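How to sequence a photobook on your living room floor

I've made four photobooks now, and the bit I dread and love in equal measure is putting the pictures in order. Forget the software for a while. You want small, cheap prints and a clear patch of carpet!

Start by getting your pile down to 70 pictures. I began my last one, Trastton, with 1487 (I know, I know), and I did the first cull on screen over a lot of tea. Print what's left at postcard size on plain paper. 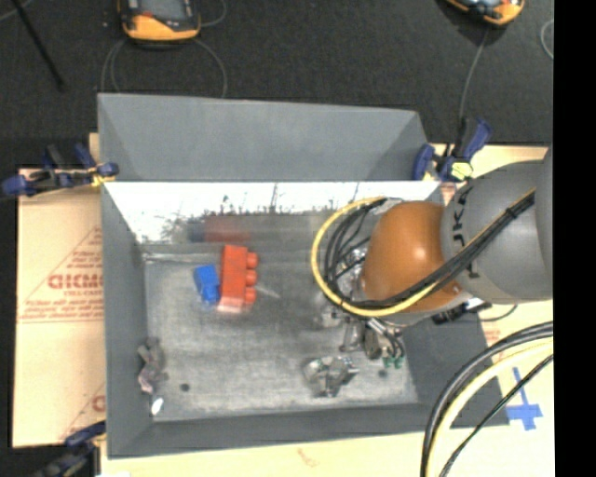 Red block and blue block, side by side in a grey bin.

Now lay out pairs. Put two prints next to each other as if they were facing pages and see whether they talk. A shared colour will do it, or a line that carries on across the gutter – but go easy on the obvious matches, they wear thin after seven spreads.

Once you've got pairs you like, string them into a long row and walk along it. Leave a blank page wherever you feel rushed. Then go to bed, look again in the morning and swap whatever bothers you. My friend Lahcen Fahmy turned my whole row back to front one Wednesday and I kept it that way.

Number the backs in pencil before you pick anything up.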